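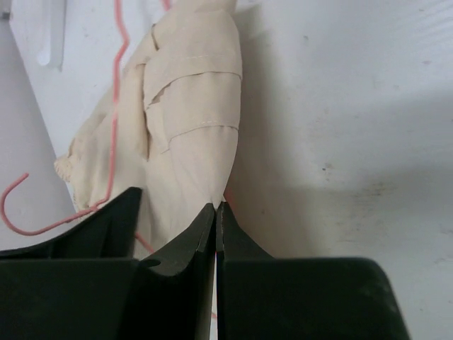

遠隔操作でズボンのウエストをつまむデモ、人によってバラバラで学習がうまくいきません

Zarnar ものづくり相談ひろば > ロボット・自動化 > 教示と模倣学習
閲覧 2,258

投稿者:ぬかづけ三号

はじめて書き込みます。長いです、すみません!

うちの工房で、布ものをロボットに扱わせる練習をしています。机に置いたくしゃくしゃのズボンを、ウエストのところでつまんで持ち上げて、ゴムが手前に来るように置き直す、というところまでが今の目標です。畳むのはまだ先の話で、とりあえず「ちゃんとウエストをつまめる」ようにしたいんです。

機材はStoksideの卓上アームで、同じ形の小さいアームを人が手で動かすと、大きいほうがついてくるタイプです。指は二本で、先がとがっているやつ。手首にカメラがついていて、録画と学習はRainerを使っています。最初は手で直接アームをつかんで動かす(いわゆるダイレクトティーチング)もやったんですが、自分の手がカメラにガッツリ写ってしまって、これはダメだなと思って遠隔に切り替えました。

使っているのはベージュの綿のズボンです。ウエストがゴムでギャザーになっていて、紐が出ていて、紐の先に金属の小さいのがついてます。机も壁も白いので、ズボンのクリーム色がけっこう溶けます。照明を足したらちょっとマシになった気もしますが、気のせいかもしれません。

で、本題です。九月に入ってからせっせとデモを録って、全部で409本たまりました。録ったのは私と、隣の机の後輩と、たまに遊びに来る私の弟です(弟がいちばんうまい。ゲームばっかりやってるからだと思う)。それで学習させてみたら、ロボットがウエストのすぐ上まで来て、そこでふわふわ迷うんです。右に行きかけて、戻って、また右に行きかけて、戻って……。で、たまに決心がついたみたいに急に降りて、机をこつんと叩きます。見ていてかわいいんですが、かわいいで済ませてはいけない。

録画を見直してみたら、三人のやり方がまるで違いました。私はウエストの縫い目のあたりを横からすくうようにつまむ派。後輩はゴムの輪の中に指を片方入れて、ふちを挟む派。弟は、とにかく真ん中の高くなったところをがばっとつまんで、持ち上げてから考える派。どれもいちおう成功してるので全部入れてしまいました。

あと、失敗しかけてやり直してるデモもまざってます。布が指からするっと抜けて、もう一回つまみにいって成功、みたいなの。これを入れるべきか捨てるべきかも分からないです。ネットで読むと「失敗は入れるな」という人と「リカバリーは宝だ」という人がいて、どっちなの!となってます。

聞きたいのは、つまみ方は一種類に統一したほうがいいのか、やり直しの入ったデモはどうするのか、それと布のときに操作する人が気をつけることって何かありますか、です。布を教えたことのある方、細かいことでもいいので教えてください。よろしくお願いします。

追記:アームの速さは、人が動かしたとおりについてきます。遅くする設定もあるみたいですが触ってません。
追記その二:成功か失敗かは操作した人がその場でボタンを押して記録してます。ただし弟は全部成功にしてる疑いがあります。

投稿者:Elfriede Kälin

こんにちは。Kivettiという小さい洗濯工場で、タオルとか作業着をロボットに扱わせる係をしています。日本語で書くのは久しぶりなので変なところがあったら見のがしてください。

ふわふわ迷うの、見覚えがありすぎて笑ってしまいました。うちのもやりました。最初に入れたタオルの係のときで、私が右の角から取って、同僚が左の角から取って、それを混ぜたんですね。そうしたらロボットはタオルの真ん中の上でぷるぷるしていました。両方の先生の顔を立てようとしたんだと思います。

なので最初の質問については、私なら統一します。少なくとも最初の一回目の学習は。やり方が三種類あっても、いつどれを選ぶかがカメラの画面から分かるならまだいいんです。「輪が開いているときは指を入れる、閉じているときは横からすくう」みたいに。でも、選んでいる理由が「今日の操作は弟さんだから」だと、ロボットにはそれが見えません。画面は同じなのに動きだけ違う、というデータになります。

どれに統一するかですが、私は後輩さんのやり方が好きです。ウエストのゴムの輪がぽっかり開いているなら、片方の指を中に、片方を外に。ゴムのところは厚みがあって、しわしわで指にひっかかるから抜けにくいです。ただ、輪がつぶれているときはできません。だから置き方の範囲もいっしょに決めることになります。最初は輪がちょっと開いた置き方だけにして、それができるようになってから、つぶれた置き方を足していく。いきなり全部の置き方でやると、私の経験ではだいたい疲れて終わります。

弟さん方式(がばっとつまむ)は、持ち上げるだけならすごく強いんですよ! 布ってどこをつまんでも持ち上がるので。でも持ち上げたあと、ウエストがどっちを向いているか毎回違ってしまうでしょう。そのあとの「置き直す」が難しくなるから、二段階の仕事にするなら一段階目として使えます。一回がばっと持ち上げて落として、それからウエストを探す。うちの作業着はこれです。別のタスクとして録って、別に学習させました。

次、やり直しのデモ。これは私は分けて考えています。

つまみにいって、抜けて、手首を少し上げて、見直して、もう一回つまんだ。こういうのは残します。ロボットも本番で必ず抜かすので、そのとき何をすればいいか知っていてほしいです。

つまみにいって、操作している人が「あれ?」となって止まって、考えて、人に話しかけて、また動いた。こういうのは捨てます。止まっている時間をまねされます。ほんとうに、止まるんです。うちのロボットは一時期、タオルの前で毎回同じくらい考えこんでいて、調べたら私がコーヒーを取るために手を止めたデモがたくさん入っていました。はずかしい。

つまみそこなった動きそのものが変なもの(机にぶつけた、布ごと引きずって机の外に出した)は、あとで成功していても捨てます。前半のだめな動きもまねするからです。後半だけ切って使うという手もあって、布がもうつまめる形で机にある時点から始まるデモとして残せます。Rainerは区間を切れるはずなので試してみてください。

うちの作業着のときは、最初に残したのは303本でした。もっと録ってあったけど、見直して減らしたら、減らしたあとのほうが良かったです。減らす作業はつまらなくて、夕方に音楽をかけながらやりました。

操作の気をつけること、思いつく順に書きます。

手首のカメラだけを見て操作してみてください。ロボットのまわりに立って横から肉眼で見ながら操作すると、人間はカメラに写っていないことを使って判断してしまいます。指のむこう側に布のふちがあるかどうか、横からなら見えるけどカメラからは見えない、とか。そうするとロボットにとっては超能力のデモになります。画面だけでやると最初はすごく下手になって、いらいらします。でもそれで普通です。画面だけで人間がどうしてもできないなら、カメラの場所かつまみ方のほうを変えたほうが早いです。

指で挟む前に、一回小さく止まる「間」を全員おなじにする。上のコーヒーの話と反対みたいですが、短くていつも同じ間ならいいです。うちは指先が布に触れて、ほんの少し押しこんで、それから閉じる、と決めています。押しこまないで閉じると、表の一枚のしわだけをつまんで、するっと抜けます。ウエストみたいに二重三重になっているところは特にそうなので、持ち上げる前に指の先に小さな布の山ができているか見てください。山がとがって指の上に出ていたら、たいていちゃんと噛んでいます。

閉じる速さもそろえてください。弟さんはきっと速いです。

持ち上げは、上にまっすぐ、少しゆっくり。急に上げると布がふれて、カメラの前がぜんぶ布になります。布で何も見えない画面が何秒も続くデモは、ロボットにとっては目をつぶっているのと同じなので、持ち上げたら早めにカメラから布が離れる姿勢に逃がしてやるといいです。

紐は、私ならどちらかに決めます。毎回中に入れておくか、毎回ばらばらに出しておくか。「だいたい左に出ている」がいちばん困ります。ロボットが紐の金具を目印にしてしまって、紐が右に出た日に全部まちがえるというのを、うちではエプロンの紐でやりました。デモのときは毎回わざと違うところに紐を置いて、目印として役に立たなくしてしまうのが私の好みです。

あと白い机と白い壁にクリーム色のズボンは、私も目が疲れると思います。机に色のついた布を敷いてもいいけれど、本番も白い机なら白い机で録ったほうがいいです。照明は足すより、片側から斜めに当ててみてください。しわに影がつくと、ゴムのところのひだが見やすくなります。影のあるなしは布ではすごく大事です。

長くなりました。まず後輩さんのデモだけで一回学習させてみるのがお金もかからなくて早いと思います。本数が足りなくても、迷うのが減るかどうかは分かります。

投稿者:ぬかづけ三号

Kälinさん、ありがとうございます!! コーヒーの話でお茶ふきました。うちも絶対入ってます、私がくしゃみして止まったやつとか。

後輩のぶんだけで学習、今日の夕方に回してみました。めちゃくちゃ迷わなくなりました! まだつまめないことも多いんですけど、まっすぐゴムの輪に向かうんです。後輩が得意げで腹が立ちます。

画面だけで操作するのは三人でやってみて、三人とも下手になりました。弟が「酔う」と言って帰りました。
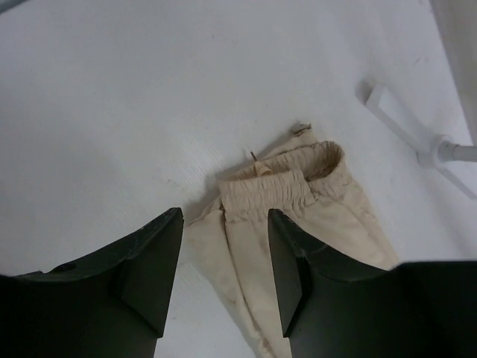
追加でひとつ聞いてもいいですか。デモを始めるときのアームの位置は、毎回同じにしたほうがいいんでしょうか?

投稿者:Elfriede Kälin

ホームの位置をひとつ決めて、そこから少しだけずらして始めるのがいいと思います。うちは決めた位置に自動で戻してから、操作する人が手で適当にちょっと動かして、それから録画を始めます。いつもぴったり同じ位置からだと、本番でアームが少しずれたところに来たときに弱くなります。でも毎回まったく違うところから始めるのは最初はやりすぎで、本数がたくさん必要になります。ずらす量は、ズボンのウエストがまだカメラに入っているくらいまで。入っていない位置から始めると、「探す」という別の仕事を教えることになってしまうので、それはあとで。

それから終わりの位置も決めてください。こちらのほうが忘れられがちです。置いたあと指を開いて、上に逃げて、そこで録画を止める。指を開いた瞬間に止めてしまうと、ロボットは置いたあとどうするか知らないから、開いたり閉じたりします。うちのはせっかく置いたタオルをまたつまみました。

弟さんには、休憩しながら短い時間でやってもらってください。画面だけの操作は私も最初は酔いました。

投稿者:はんだ付け苦手

とりあえず本数増やせばいけると思いますよ。うちは積み木でしたけど、増やしたらできました。布は知らないです。

投稿者:ぬかづけ三号

ありがとうございます、増やすのもやります。でもまず整理してからにします(笑)

投稿者:深夜の治具職人

横から失礼します。Kälinさんの書いてることにほぼ賛成なんですが、統一のところだけちょっと違う意見を。

最近の学習のやり方だと、何通りかの動きが混ざっていても、どれかひとつを選んで最後までやりきってくれるものがけっこうあります。なので、ふわふわ迷うのが全部「三人のせい」とは限らないんじゃないかなと。後輩さんだけにしたら直ったということなので、今回はたぶん当たりだったんでしょうけど、私が前に似た症状を見たときは別のが原因でした。参考までに書いておきます。

ひとつは、カメラの画像とアームの角度の記録がずれていたこと。カメラのほうが遅れて届いていて、画面ではまだ布の手前なのに、記録ではもう降り始めている、というデータになってました。これだと降りるタイミングがあいまいになって、上でうろうろしてから机を叩きます。「急に降りて机をこつん」と書いてあったのでちょっとあやしいと思いました。調べ方は簡単で、指を一回パチッと閉じるのを録画して、画像で閉じたコマと、記録で閉じたコマを見比べるだけです。五分で済むので一回やってみてください。

もうひとつは、記録しているのが「動かした側」の角度か「ついてきた側」の角度か、という話。小さいアームを人が握って大きいほうがついてくるタイプだと、両方の値が取れますよね。布をぐっと押しこむとき、人の側は机より下まで押しているのに、ついてくる側は机で止まっています。この差が押す力になるので、行動として学習させるのは人の側の値にしておかないと、押しこみが再現されません。軽く触って閉じて、するっと抜けます。つまめないことがまだ多いというのは、もしかしてこっちかも。Rainerの設定のどこで選ぶかは、すみません、自分は使ってないので分からないです。

指の閉じ具合も同じで、布は薄いから、指がほぼ閉じきった値になります。つまんでいるときと空振りのときで値の差がすごく小さい。人の側がどれだけ強く握っているかの値を残しておくと、持ち上げている間ちゃんと握り続けてくれます。残していないと、途中でふっと緩んで落とすことがあります。私はこれで一週間つぶしました。指先にゴムの薄い板を貼ろうとか、ばねを変えようとか、治具ばっかり作ってしまって、原因は記録の列をひとつ間違えていただけでした。治具は今も棚にあります。

ついでに線のことも。手首のまわりに線が通っているなら、どんな姿勢でもカメラの前をなるべく同じように通るように留めておいたほうがいいです。録った日によって通り方が違うと、そこを見て日にちを当てるような変なものができたりします。針金とか赤っぽい線みたいに目立つ色のものは、布よりよほど覚えやすいので。机の上のスタンドなんかも同じですね。動かないなら動かない、動くならデモのたびに動かす。

あと成功ボタン。弟さんが全部成功にしている疑惑のやつは、押すのを別の人にしましょう。操作した人は「今のは惜しかったから成功」ってやります。私もやります。うちでは、持ち上がったときにウエストが机から離れていたか、それだけで決めてました。きれいかどうかは見ない。きれいさを入れると人によって判定が変わって、あとで見直すときに泣きます。

投稿者:ぬかづけ三号

うわ、治具職人さん、パチッのやつやりました。ずれてました……!! 画像のほうがはっきり遅れてます。後輩と二人で「えっ」って声が出ました。

カメラの線がUSBのハブを経由していて、そこに別のものもいろいろぶらさがってたのが悪かったみたいです。直接つないだら、見比べてもほとんど分からないくらいになりました。ということは今までのぶんは全部ちょっとずつずれてるんですかね。泣きそうです。録り直しですか?

投稿者:深夜の治具職人

ずれ方がいつも同じなら、記録のほうを同じだけずらして使えます。捨てるのは早いです。パチッの録画を何回かやってみて(直接つなぐ前の状態に一回戻して)、毎回同じコマ数だけ遅れるか見てください。同じならまとめてずらす。ばらばらなら、残念ですが録り直したほうが気が楽です。

ちなみに各デモの中で指を閉じる瞬間があるはずなので、そこで一本ずつ合わせるという手もあります。指先が画面に入ってるカメラならできます。面倒ですけど、後輩さんのぶんだけならなんとかなるのでは。

投稿者:ぬかづけ三号

戻して試しました。遅れ、だいたいそろってました! 助かった! まとめてずらして、後輩のぶんだけで今また学習回してます。

人の側の値かどうかも見ました。大きいほうのアームの値を使ってました。なんかもう、恥ずかしいところを全部見られている気分です。幸い両方とも保存されていたので、切り替えるだけで済みました。

あと、輪に指を入れるやり方で三人そろえることにして、紙に書いて壁に貼りました。「輪に片方入れる、ちょっと押す、閉じる、まっすぐ上、指を開いたら逃げる」。弟用には「速い」とだけ書いた紙を別に貼ってあります。紐は毎回さいころを振って向きを決めることにしました。後輩がさいころ係です。

照明も斜めからにしたら、ひだの影がほんとにくっきり出ますね。画面で見てゴムがどこか、やっと自信を持って言えるようになりました。

投稿者:Elfriede Kälin

さいころ、いいですね! うちでも使います。

遅れのことは私も知らなかったので、明日の朝うちの機械でもパチッをやってみます。こわいです。

輪がつぶれた置き方に進むときは、新しいデモだけで学習しないで、前のも混ぜてくださいね。新しいのだけにすると、前にできていたことを忘れます。それと、つぶれているときはどうするかも先に三人で決めてから録ってください。私なら、縫い目のところを横からすくう、あなたのやり方にします。輪が開いているかどうかは画面で見えるので、今度は二種類あっても大丈夫なはずです。

投稿者:ぬかづけ三号

私の方式、出番があった!! 後輩に言ってきます。

学習が終わって動かしてみたら、机を叩かなくなりました。つまむ前にちゃんと布を押してます。たまに持ち上げる途中で落としますが、落としたあと自分でもう一回行くことがあって、三人で拍手しました。つぶれた置き方を録り始めたらまた詰まると思うので、そのときは新しく相談を立てます。お二人とも(増やせと言ってくれた方も)ありがとうございました!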